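3.2 台面与浅盘的布置

本节说明双盘布置中台面、浅盘与盘内物体的选取条件，以及三者在视觉上相互影响的方式。3.1节已给出单盘条件下的基线结果，其中物体轮廓的判读误差主要来自盘面高光和盘沿阴影，台面本身的贡献较小。双盘条件下情况有所不同：两盘之间出现一段较宽的裸露台面，这段台面既是两种盘色之间的过渡区，又是判读者估计左右间距时唯一可用的参照。因此台面不能再作为中性背景处理，其颜色、光泽和边缘走向需要一并记录。

3.2.1 台面

台面选用白色、表面平滑的桌板，进深700 mm，由Zadix供应。选用白色出于两方面考虑。一是浅色盘（淡绿、浅蓝等）与白色之间的明度差较小，色相差异成为区分盘与台面的主要线索，这与本研究关注的弱对比条件一致；二是白色台面上的污迹和划痕容易发现，便于在每组布置之前检查。预试验中曾使用一块木纹桌板，纹理方向与盘沿的切线方向在若干位置重合，判读者把纹理误作盘沿阴影的情况多次出现，该桌板随后弃用，其数据不计入本文。

台面远端边缘保持平直，不铺桌布，不加垫板。远端边缘在图像中的高度用作俯仰角的粗略检验：若该边缘明显倾斜或超出预定的高度范围，则该组图像重新采集。近端边缘不作要求，在多数图像中也不出现。由于近端边缘缺失，台面在图像下部呈连续的白色区域，判读者无法据此估计浅盘到桌沿的距离，本文也不报告这一距离。

台面的光泽用Grullavis手持式光泽计测量，测点避开浅盘的接触位置。各测点读数的离散程度小于仪器重复测量的离散程度，故台面光泽在分析中按常量处理。需要指出，光泽计给出的是固定入射角下的结果，对斜视条件下的大面积弱反射不敏感。后文讨论中涉及的台面泛光，依据的是图像灰度而非光泽计读数。

3.2.2 浅盘

浅盘为圆形，盘沿低而立，取自Bosness的一个多色系列，标称直径200 mm。该系列各色盘的外形相同，颜色是盘间唯一有意引入的差异。入选颜色均为低饱和度的淡色，包括淡绿、浅蓝、米黄和淡粉；深色盘和带花纹的盘不在考察范围内。

采用立沿浅盘而不用常见的斜沿餐盘，理由与轮廓有关。斜沿盘的盘沿与盘底之间为缓慢过渡的曲面，在斜视图像中，盘沿内侧的明暗变化会延伸到盘内相当一部分面积，与小物体的投影难以分开。立沿盘的明暗变化集中在一条较窄的弧带内，近侧盘沿通常表现为一道颜色略深的弯曲条带，远侧盘沿则因观察角度而变窄。弧带的位置稳定，可以在判读前先行标出，再从盘内区域中扣除。

立沿的代价是遮挡。当物体紧贴近侧盘沿时，盘沿会遮住物体底部的一部分，底面轮廓无法直接读出。为此规定物体的放置区为盘底中央部分，与盘沿内壁保持可见间隙。物体在搬移之后若落到放置区以外，该组布置仍予保留，但在记录中注明，底面宽度一项记为缺测。

盘面光泽对判读的影响大于盘色。光亮盘面在顶光条件下会形成白色小高光，其位置随光源、盘面倾斜和观察角度变化，常见于物体一侧和远侧盘沿附近。这类高光面积虽小，亮度却接近白色台面，在自动分割时容易被归入台面类别，使盘面区域出现孔洞。处理方法是先按盘沿弧带拟合椭圆，将椭圆以内的全部像素归为盘内区域，再在盘内区分盘面与物体。采用这一步骤后，孔洞不再影响盘面面积的计算，但高光与物体边缘相接时仍会引起轮廓外扩，这部分误差未作修正。

每次更换布置前，浅盘以清水冲洗后擦干，不使用洗涤剂。Geum项目的早期布置中使用过含光亮剂的洗涤剂，盘面上留有薄膜，高光边缘变得模糊，相邻几组之间的灰度不可比。该批图像只用于检验椭圆拟合的稳健性，不进入后面的统计。

3.2.3 双盘间距与图像中的位置

两只浅盘在台面上左右分置，中间留出较宽的空白。间距的确定受两个相反的要求约束。间距过小时，两盘的盘沿阴影接近，盘间台面会带上两种盘色的反射，色相判读变得不稳定；间距过大时，两盘分别移向图像的左右边缘，盘的外侧部分落在视野之外。预试验比较了若干间距后，选取了偏大的一档，允许两盘外侧在图像中不完整。

这一选择的依据是，椭圆拟合并不需要完整的盘沿。只要近侧盘沿和内侧盘沿中有足够长的一段可见，拟合结果与完整盘沿所得结果之间的偏差就在2 mm以内，小于手工标注的重复误差。相反，盘间台面一旦受到两侧反射的影响，就没有简单的办法恢复其原有的颜色。因此本文优先保证盘间空白，盘的完整性居次。

两盘在图像中的高度应大致相同。高度不同意味着两盘到观察位置的距离不同，盘沿弧带的宽度和盘面椭圆的扁率随之改变，左右两盘不能直接比较。实际布置时先放左盘，再以左盘近侧盘沿的最低可见点为准调整右盘。若左盘的最低点不可见，则以两盘内侧盘沿的拐点代替。后一种做法的一致性稍差，在记录中单独标出。

左右盘的颜色分配在各组之间轮换。同一对颜色出现两次，左右互换，以便把盘色的影响与照明左右不均的影响分开。照明由顶部灯具提供，窗帘关闭，灯具在开始采集前预先点亮，避免初始阶段的亮度漂移。即使如此，图像左右两侧的台面灰度仍有小幅差异，互换后的差值可用于估计这一项。

3.2.4 盘内物体

盘内物体为单件块状物，颜色取黄、橙一类的暖色，与淡色盘面之间有明显的饱和度差异。形状上要求具有可辨认的平面和棱线，并且上下部分的轮廓有变化。纯立方体在预试验中判读误差过低，各种盘色之间看不出差别；而球形或表面圆滑的物体缺少稳定的棱线，误差又过高。带有收腰或收窄底部的块状物介于二者之间，适于区分不同盘面条件。

收窄底部还带来另一项便利。底面小于最大截面时，物体下部的斜面朝向盘面，盘色的反射会落在斜面上，其强弱可作为盘面光泽的间接指标。这一反射在饱和的黄色表面上较弱，在淡色物体上较强，故不同物体之间不作横向比较，只比较同一物体在不同盘中的结果。

物体表面的颜色在不同朝向的平面上并不一致。正对观察位置的下部平面通常饱和度最高，上部较小的平面受顶光影响而偏淡，侧面则取决于邻近物的遮挡。判读时以下部正面的颜色为该物体的代表色，不取各面的平均值。平均值会随可见面积的比例变化，而可见面积比例在物体受到部分遮挡时并不可靠。

每组布置中，两盘之一放置物体，另一盘内的情况按3.3节的方案单独登记。物体在盘内的朝向不作固定，仅要求至少有一个平面大致朝向观察位置。不固定朝向会增大组内方差，但更接近日常餐桌上物品摆放的情形，也避免结果只对某一朝向成立。

3.2.5 记录与判读

双盘条件共采集112组布置。每组记录盘色、左右分配、物体所在的盘、物体是否位于放置区内，以及遮挡情况。遮挡按部位登记，分为上部、侧面和底部，不估计遮挡面积的百分比。早期曾尝试登记百分比，两名判读者对同一图像给出的数值相差较大，而对遮挡部位的判断几乎总是一致，因此改用后一种方式。

判读分两步进行。第一步只标出盘沿可见段、盘间台面和远端边缘，不处理物体；第二步在盘内标出物体轮廓。两步由不同的判读者完成，第二步的判读者看不到第一步的标注，只能看到由椭圆拟合得到的盘内区域。这样安排是为了避免判读者根据已标出的盘沿阴影调整物体轮廓。

轮廓被遮挡的部分不作推测，标注在遮挡边界处终止。对于收腰形状，若腰部仅有一侧可见，则腰部宽度记为缺测，但可见一侧的凹入深度仍可登记。左右不对称的物体不得以镜像方式补全，上部较小的部分偏向一侧时尤其如此。预试验中有判读者默认上下两部分同轴，所得轮廓与实物差别明显，判读说明中随后增加了这一条。

淡绿与浅蓝的组合在本文中作为主要示例。两种颜色的明度接近，色相相邻，属于该系列中较难区分的一对；同时二者与白色台面的差异都不大，近侧盘沿弧带成为界定盘面的主要依据。图4为该组合的一幅图像，淡绿盘在左，浅蓝盘在右，黄橙色块状物位于左盘，其右侧部分受到遮挡，登记为侧面遮挡；左盘盘面上的高光见于物体右侧和远侧盘沿附近。

图4 淡绿盘与浅蓝盘的双盘布置，物体位于左盘

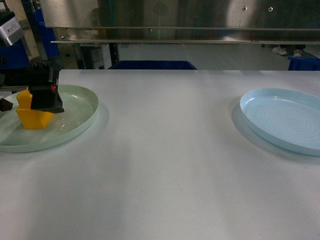

盘间空白的灰度沿左右方向取一条水平剖面，剖面高度与两盘内侧盘沿的拐点一致。剖面两端各舍去靠近盘沿的一小段，余下部分作线性拟合，斜率用于表示左右照明差异，残差用于表示盘色反射。在淡绿与浅蓝的组合中，残差集中在剖面两端，中段接近随机分布，说明所选间距足以使中段台面不受盘色影响。米黄与淡粉的组合残差更小，但这两种颜色与白色台面的界线本身较难确定，剖面端点的位置误差也相应增大，两者不宜直接比较。

左右互换后的结果与互换前基本一致。盘色互换引起的轮廓误差变化小于同一布置重复判读的变化，因此后文的统计中将互换前后的两组合并。唯一的例外是高光项：光亮盘面上的高光位置随左右互换而移动，靠近物体的一侧也随之改变，轮廓外扩出现在不同的棱线上。合并后外扩的平均量不变，方向信息则会丢失。凡涉及外扩方向的分析，仍使用未合并的数据。

物体位于放置区内时，底面宽度的判读主要受盘沿弧带的清晰程度影响，与盘色的关系较弱。物体偏向近侧盘沿时，盘沿弧带与物体底边接近平行，两条边缘容易混淆，误差增大。偏向远侧盘沿时没有观察到类似的变化，原因可能是远侧盘沿在斜视条件下本来就窄，与物体底边之间隔有较多盘面。由于偏向远侧的组数少于偏向近侧的组数，这一解释有待进一步检验。

遮挡部位对不同指标的影响并不相同。上部遮挡主要使高度缺测，代表色和底面宽度仍可登记；侧面遮挡使最大宽度缺测，但另一侧的斜面角度可以保留；底部遮挡影响最大，除代表色外，多数几何指标都不能使用。据此，分析中没有采用整组剔除的办法，而是逐项处理缺测值，各表中的有效组数因此不同。

上述布置尚有两点限制。其一，盘的外侧部分常不在图像内，外侧盘沿附近的高光和阴影无法考察，本文关于盘面光泽的结果只适用于可见部分。其二，只使用了一种直径的浅盘，盘径改变后，在相同台面进深下两盘间距与盘沿弧带宽度的关系会发生变化，3.2.3节中的间距选择不能直接沿用。盘径较大的情形在第5节中另作讨论，所用台面与本节相同。

3.3节给出物体与盘的登记方案，并说明盘内无物时盘面高光的单独标注方法。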